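Home | News | Projects | Press | Contact

Bradis starts shop-floor chore trials at Skirwood

SKIRWOOD, August 22, 2025 - Bradis has begun a series of trials to find out which small, repetitive packing jobs a robot hand can take over from people, and which it can't yet. The work is done with Tellthorpe, a mail-order supplier of household goods.

The first job is a dull one: pick an item off a conveyor and put it in a tray. Tellthorpe staff do this all day. The trial will cover 1000 picks, and every miss goes into the results.

"We were asked whether a machine can do this work now," said Mirjam Camenzind, who leads the trials. "For boxes, we think it's close. For soft bags and anything that rolls, no."

The bench at Skirwood uses a UR arm fitted with a dark hand with slender fingers and a thumb, working over a green belt. Light blue trays are set out on the white tabletop in front. 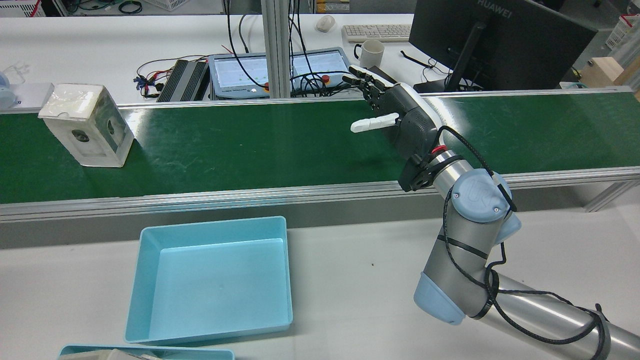 What happens next

The box trial runs for 90 days. A second stage, named Bataineh, will try folding towels and sorting cutlery. Bradis does not expect a product from either stage and has set no price.

Jirayu Suksawat, packing manager at Tellthorpe, said the company has no plans to cut jobs. "Four of my people will work with the Bradis team. They know which items cause trouble - mostly the ones with loose lids."

Results will be published whether or not the targets are met.

Comments (3)

packer_dee: Try it with shrink wrap that's come undone. Then we'll talk.

Ron T.: Will the list of misses be public too, or only the total?

M. Okafor: Still waiting for one that does my towels.

Press contact: Bradis Press Office, Skirwood | © 2025 Bradis | Back to top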